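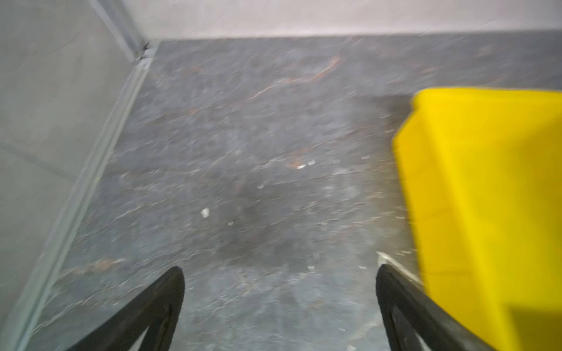

4. Sealing stone and stone-look surfaces

This section covers application of Cerora penetrating sealer with the Jikden pump sprayer. Read section 2 (Ventilation) before opening the container.

4.1 Surface preparation

1. Sweep or vacuum the surface. Remove loose chips, grit and dried grout.
2. Wash with a neutral cleaner. Do not use vinegar or any other acid on marble, limestone or travertine.
3. Rinse twice with clean water and let the surface dry overnight.
4. Check that the surface temperature is at least 54 °F. The sealer thickens below this point and leaves a haze.
5. If the stone is to be honed, do this before sealing. Finish with the 1,000-grit pad for a satin surface or the 3,000-grit pad for a polished one.

Caution: Polished porcelain does not absorb sealer. Treat the grout lines only and wipe any overspray off the tile within two minutes.

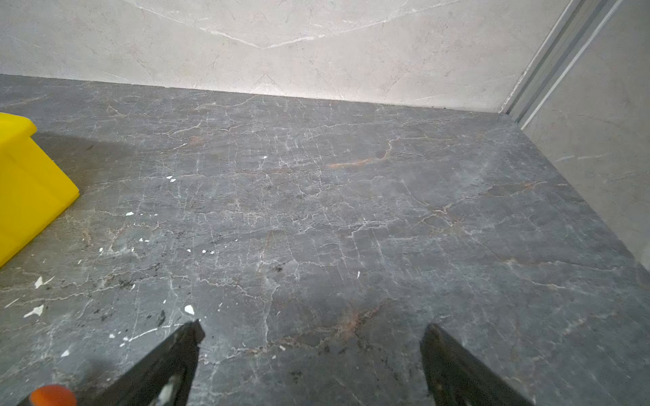 How do I tell whether stone has already been sealed?
Place a few drops of water on a clean, dry area and wait ten minutes. If the stone darkens under the water, it will accept sealer. If the drops stay beaded, leave that area alone and test another.

4.2 Filling the sprayer

1. Release the pressure valve and unscrew the pump head.
2. Shake the sealer container for one minute. Do not dilute.
3. Fill to the lower mark. Filling past it leaves too little air for even pressure.
4. Refit the pump head hand-tight and pump until resistance is felt.

Note: The gasket is supplied dry. Wipe it with a little water before the first fill - petroleum grease will swell it.

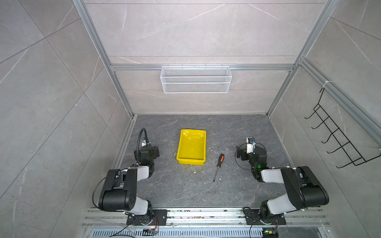 Can the second coat go on the same day?
The second coat can be applied as soon as the first is dry to the touch, normally after two hours. In humid weather allow four. Do not apply a third coat, as the excess stays on the surface and turns sticky.

4.3 Application

1. Start at the point farthest from the exit and spray in overlapping passes.
2. Leave the sealer for five minutes, keeping the surface evenly wet.
3. Buff off all residue with a lint-free cloth. Change cloths when they start to drag.
4. Keep foot traffic off for 24 hours.

On walls, work from the bottom up to prevent run marks. Mask metal trim and take down any accessories that will come off without tools.
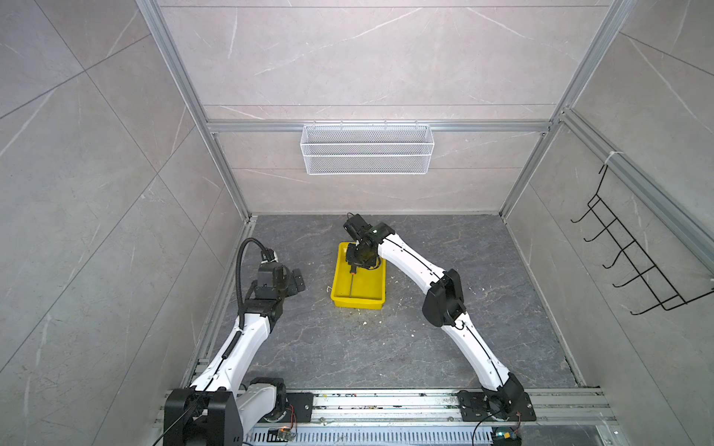

Wall panels with metal posts, hanging basket and hook rack

4.4 After use

Release the pressure, empty the sprayer and flush it with warm water until the spray runs clear. Store it upside down with the pump head removed. For storage of opened sealer, see section 6.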